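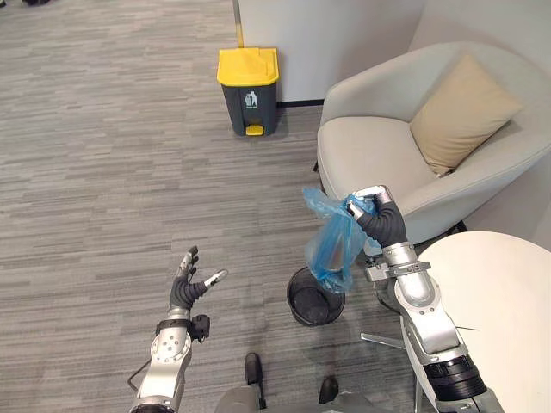
Attachment 1. Second floor lounge, armchair and round table by the partition.

Ticket: Calls dropping in second floor lounge
Opened: February 11, 2018
Reported by: Noeline Hinds
Assigned to: Jacinto Cervantes
Site: Ruddock, second floor
Category: Wireless
Priority: Normal (was Low, changed by reporter)
Status: Pending confirmation

Noeline Hinds, original report
Zoma calls keep freezing when I take them in the lounge. Picture stops, then sound, then it says "reconnecting" and either comes back or doesn't. Same laptop is fine at my desk. It has been doing this since before the holidays and I was told in October that the new wireless would fix it. It did not fix it. Please don't ask me to restart the laptop, I have restarted the laptop.

Jacinto Cervantes, 9:12
Picked up. Two questions. Does it drop at random, or after you've been on the call for a while? And does anything else stop working, or only Zoma?

Noeline Hinds, 9:40
After a while. I haven't timed it. I'm usually on a call when it happens so I don't know what else has stopped.

Jacinto Cervantes, 10:05
Fair enough. I've asked Plomlow for their view because they put the wireless in and we're still paying them to look after it.

Plomlow Support, 11:31
Thank you for contacting Plomlow. We have reviewed the Zandel controller remotely and all access points show green. Intermittent call quality issues in lounge and kitchen areas are most commonly caused by microwave interference. We recommend relocating the microwave or using a wired connection. Can we close this case?

Jacinto Cervantes, 11:38
No. There is no microwave on the second floor. Also the laptops in question are connected on the 5 GHz band, and a microwave oven would be bothering the other one. Green on the controller tells me the access point has power. Could you send the client log for the lounge access point, the whole thing, and not the summary page?

Plomlow Support, 1:20
We have escalated to Rangi.

Jacinto Cervantes, 1:24
Which Rangi? We have one here too.

Plomlow Support, 1:26
Rangi Ormsby, Tier 2.

Internal note, Jacinto Cervantes
For anybody reading later: Rangi Costigan is our building manager. Rangi Ormsby is Plomlow. Half of the email on this has already gone to the wrong one.

Rangi Costigan, 1:55
I got copied on something about a microwave. We don't have one up there. Is somebody asking for one?

Jacinto Cervantes, 2:01
No. Ignore that, sorry.

Rangi Ormsby (Plomlow), 2:47
Hi Jacinto, took over this case. I don't think it's a microwave either. Looking at the floor plan, that partition by the seating may have foil-backed insulation in it, which would knock the signal down badly on one side. I'd suggest a second access point in the lounge. I can have a quote over this afternoon.

Jacinto Cervantes, 2:58
Before anyone quotes anything, I went and sat in the chair with a test laptop. Signal is strong and steady on both sides of the partition. It moved a little when I put the laptop on the table and a little when people walked by, as you'd expect. If the wall were the problem I would see weak signal, and I'd see it from the first second of the call. Noeline says it takes a while to go wrong. Walls don't take a while.

Still waiting for the client log.

Test results, Jacinto Cervantes
Everything here was done with the same test laptop, plugged in, sleep turned off.

Test A. Lounge, wireless, Zoma call to my own phone. Call froze 18 minutes in. Recovered by itself.
Test B. Lounge, wireless, no Zoma, continuous ping to the gateway only. Replies stopped 18 minutes after connecting, then came back.
Test C. Noeline's desk, wireless, same ping. Left it running over lunch. No gap.
Test D. Lounge, long cable to the floor port, wireless off. No gap.

What I take from that: Zoma is innocent, the laptop is innocent, and the wired side is fine. Something is throwing clients off that one access point on a timer. Interference doesn't carry a watch.

Jovita Robles (network), 3:30
Could be a session timeout handed out by the login server. Though that should hit every access point the same.

Jacinto Cervantes, 3:34
That was my first thought too, and it's why I ran C. The desk is on a different access point and it doesn't do it. Unless that one has different settings. Plomlow told us in writing that all of them were cloned from one template.

Jovita Robles, 3:36
Did you check that they were?

Jacinto Cervantes, 3:37
I don't have admin on the controller. Only Plomlow does. I've asked for read access twice.

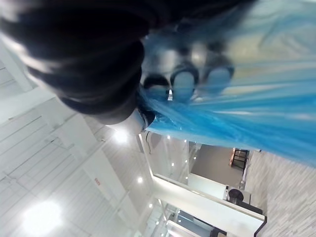 Attachment 2. Blue plastic, close up. Second floor.

Rangi Ormsby (Plomlow), next day, 8:50
Log attached. I've also pushed new firmware to the lounge unit overnight, the Zandel release notes mention "improved stability". Please retest and let me know if we can close.

Jacinto Cervantes, 9:04
I would have liked to be asked before the firmware went on. If it had gone quiet after that we'd never have known why. "Improved stability" is in every release note I have ever read.

Retested with ping only. Gap at the same point as before. Firmware made no difference.

Jacinto Cervantes, 10:22
Went through the log. It has 1,664 entries reading "client reauthentication timeout" and every single one is from the lounge unit. I sorted by device and they belong to all sorts: laptops, phones, the meeting room tablet when somebody carries it over. So it's everyone who sits there, and Noeline is the only one who bothered to report it.

Pattern for one device looks like this:

client joined
reauthentication requested
reauthentication timeout
client removed
client joined

The unit is asking the client to log in again, sending that to the login server, not hearing back, and dropping the client. Then the client joins fresh and that works. I find it hard to believe the login server ignores one kind of request and answers the other, unless they go to two different addresses.

Rangi, what addresses does the lounge unit have for its primary and secondary login servers? I don't need to hear what the template says. Please open that unit and read them off.

Rangi Ormsby (Plomlow), 11:15
They all inherit from the template, so it'll be the same as the others.

Jacinto Cervantes, 11:17
Please look anyway.

Rangi Ormsby (Plomlow), 12:40
OK. There's a local override on the lounge unit. It was the first one installed and looks like it was set up by hand before the template existed. It has a short reauthentication timer, and for reauthentication it points at an address I don't recognize. Is it one of yours?

Jovita Robles, 12:52
It was. That's the old login server. We turned it off in October, when the new wireless went live.

Jacinto Cervantes, 12:55
So no microwave, and no foil. Please remove the override, let it take the template, and reboot the unit. Nothing else at the same time. No firmware.

Rangi Ormsby (Plomlow), 1:30
Done. Override removed, unit rebooted, now showing template settings. Can we close?

Jacinto Cervantes, 1:33
No. I'll run the same tests first.

Test results, second round, Jacinto Cervantes
Test B repeated. Ping to the gateway, lounge, wireless. Ran it well past the old drop point and then through most of the afternoon. No gap.
Test A repeated. Zoma call to my phone for an hour. No freeze that I noticed, though I wasn't staring at it the whole time, so I put more weight on B.
Log: no new timeout entries from the lounge unit after the reboot.

That looks good. One afternoon isn't much, all the same, and I've seen "fixed" on this same problem once already.

Noeline Hinds, 4:45
Took one call up there and it held. It was a short one. I'll believe it after the budget review, that one never ends.

Jacinto Cervantes, 4:50
Same here. Leaving this open until you've had a long one.

Open items
1. Plomlow to check every unit at Ruddock for local overrides and send the list, including the ones that come back clean. (Ormsby)
2. Read access to the Zandel controller for Jacinto and Jovita. Third request.
3. Withdraw the quote for the second access point. It arrived anyway.
4. Add "search for the old address" to our shutdown checklist for servers. (Robles)

Rangi Costigan, 5:10
I've now had a quote for an access point. Do I sign it?

Jacinto Cervantes, 5:11
Please don't.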